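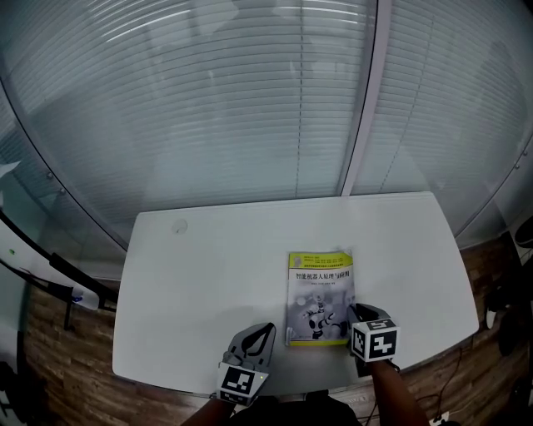

Who checks the data that robots are trained on? Mostly the same people who recorded it, and Karnus thinks that is a weak spot in almost every safety claim made for a learned machine.

PERNIK, Jun 27, 2024 - Karnus, an independent testing office, today published a draft code of practice for hand-recorded robot training data. It runs to 12 pages and makes 30 requirements. It does not come with a badge, and Karnus says it has no plans to sell one.

"We have enough badges," said Anas Semaan, who led the drafting. "I've read policies that promise 'quality data' four times on a page and never say what gets thrown out. If you can't tell me what you reject, I don't believe you have a standard."

The draft covers sessions in which a person works with a hand-held gripper in each hand and each gripper carries a printed cube marker. A task can be as plain as bringing the fingers up to a paperback lying on a white table. Karnus picked plain tasks on purpose. Big claims tend to rest on them, and they rarely get a second look.

Under the draft, a recording team would have to:

Log every marker check, including the failed ones.
Keep rejected recordings for 12 months.
Write down the room layout, floor cables and glass walls included.
Have 2 reviewers sign off on each batch, one of them from outside the team.

Karnus tried the rules on 400 recordings supplied by two firms, Farah and Sastisura. Both firms complained about the paperwork. Semaan said he had some sympathy, and that the outside reviewer rule stays in anyway.

The office is also wary of its own work. Following the code will not make a robot safe, the draft says on its first page - it only makes the records harder to fudge.

Comments are open until September. Karnus will publish all of them, rude ones too.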